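Skirnville Reading Room: philosophy shelves, condition checklist
Checked 8/20/25. Comments welcome under any item.

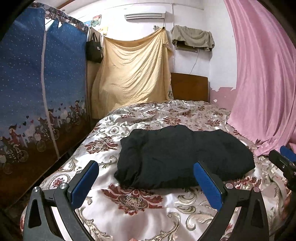
Comment from Skiltside branch: the two-volume Presia set on shelf 5 has a split hinge on volume one, and it was already marked for repair in December. Please don't lend it out again until it's glued.
Reply: pulled and tagged.

1. Shelves fixed to wall, no wobble. OK
2. No shelf loaded past the marked line. Shelf 12 over. Moved the large dictionaries down to the bottom.
3. Bookends in place. Two missing, ethics section.
4. Spines and hinges sound. 24 paperbacks with loose pages, mostly the old Ahuja student editions. The glue in these dries out and whole chapters drop. Replace, don't tape.
5. Mold or damp smell. None found. Some 91 books on the outside wall were wiped down and put back with a gap behind them.
6. Insects. Traps clear.
7. Step stool: feet, treads, lock. Lock stiff. Usable, but oil it.
8. Aisle clear for wheelchairs. OK after moving the returns cart.
9. Lights. One tube flickers over logic and language.

Still open: items 3, 7 and 9. The Ahuja replacements go on the next order, hardcover if the price is close.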